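November, evening

Back in the reading room by half past nine. Halima Okafor had kept the parish vestry minutes aside for me, so I didn't lose the first hour waiting on the trolley as I did last time. Box 2 is mostly apprenticeship indentures and a bundle of settlement examinations, tied up in the wrong order.
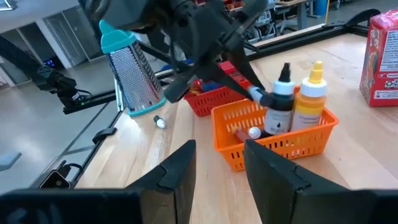
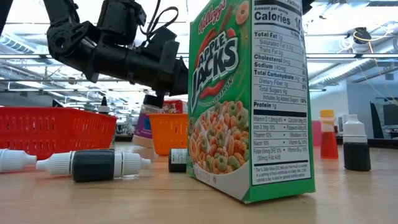

Found the entry I was after before lunch. Item 1091, a servant described only as "late of Antigua", examined before two magistrates about where he had last worked for wages. The clerk wrote "wages" and then struck it out. I copied the line three times to be sure of the spelling. The question of whether he could gain a settlement at all is left open, and the vestry paid for his board through the winter while they argued over it.

Olanrewaju Aliyu thinks the strike-out is only a slip of the pen. He may be right. The same clerk strikes out words on nearly every page, and I can't build a chapter on one of them. I'll check his hand against item 2061, where he takes down a sailor's evidence.

Lunch was a cheese roll on the steps. Cold, grey, no rain.

In the afternoon I read the overseers' accounts. Slow going, and the ink has browned badly toward the spine. The man appears twice more, once for shoes and once for a blanket, both times without a surname. After that the accounts skip a quarter.

Rang Mylene Manalo about the seminar paper. She wants the title shortened and the word "freedom" kept out of it, and I agreed to the first. Draft is at 2833 words, too long for the slot. The section on the newspapers will have to go.

Must order the quarter sessions rolls tonight, and return Abimbola Afolabi's book on manorial courts, overdue since the end of term.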